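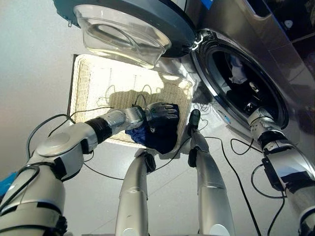
Pruvedton, 2/18/18

The stall on the laundry task is finally explained, and the explanation is duller than the one I spent two weeks defending. Writing it down while the logs are still open in the other window.

Background for anyone who skipped the earlier posts: the task is unloading a front loader into a woven basket on the floor. The left arm handles the garment at the basket, the right stays over by the drum. The controller is Jilwood, which I have complained about before. The gripping layer is mine, so most of the bugs in it are mine too.

The symptom was a left arm that stopped partway through the release. The hand would be over the basket with a garment in it, the release command would go out, the fingers would start to open, and the arm would drop into protective hold. Protective hold means the joints brake and the hand keeps its last commanded position. With a towel this is a nuisance. With anything long enough to hang over the basket edge, the fabric stays wrapped on the fingers and someone has to free it by hand, next to an arm that still has power on it. I count that as a safety matter even though the arm has never moved during one of these interventions.

It was intermittent. Over 656 logged cycles the fault came up nine times. It never came up with an empty hand, which is why my first theory was fabric in the finger joints. Cloth gets pulled into the gap behind a knuckle, the finger motor sees a load it does not expect, current goes up, the controller trips. I liked this theory a lot. I raised the finger current limit, changed the opening order so the thumb went first, and ran another batch. No change worth reporting.

Rosângela Portela looked at the traces and pointed out that the finger current was normal in every one of the faults. It was flat right up to the trip. I had been plotting the maximum over the whole cycle, and the maximum came from the grasp, several seconds earlier. That is an embarrassing way to lose two weeks. The finger theory was dead as of that afternoon.

What did change before each trip was the wrist encoder. The position reading froze, stayed frozen for a few samples, and then came back with a jump. The controller saw the jump as an impossible velocity and braked, as it should. So the protective hold was working correctly and the input to it was bad.

A frozen encoder reading usually means lost frames on the bus, and lost frames usually mean a connector or a cable. The cables on the left arm run outside the segments and loop over the upper joint. When the arm reaches down toward the basket, that loop opens out and the slack comes from wherever it can. If there is slack below the joint, fine. If the lower run has been pulled tight by an earlier motion, the strain goes to the connector instead. I could reproduce it with the motors off by moving the arm through the reach by hand and holding the lower run taut. The error counter went up each time.

The empty-hand tests had never failed because I ran them with a shorter reach. I had shortened it to save time and then forgotten that I had. The garment had nothing to do with it.

Kristýna Hrnčiar swapped the connector for the locking type from Hikden and added a strain relief on the arm side. I rerouted the loop so the slack is fixed on both sides of the joint. Since then the arm has done 1,374 cycles with no wrist faults and an error counter of zero. I want to see 2,000 before I close the ticket.

Two things remain open.

The first is the hold behavior. Braking with the fingers closed is right when the hand is carrying something heavy and wrong when it is carrying a shirt. I am adding a release that needs a person to press and hold a button, with the arm joints braked and only the finger motors live. Until that is in, the rule is power off at the wall before anyone touches the hand. We were not strict about this before. We are now.

The second is the floor. Fixing the cable at the joint does nothing for the cable further down, and loose runs on the tile sit close to the legs and under the right arm. A leg pulling on one of those would give the same fault from the other end. One run also tends to end up in the basket, where it can get picked up with the laundry. I have asked Damasceno for a price on an overhead carrier. If it is too much I will clip the runs to the wall and accept the shorter reach.

The grasp plots now show current per phase instead of one maximum for the cycle. I reset the finger current limit to its old value this morning and have started the next batch.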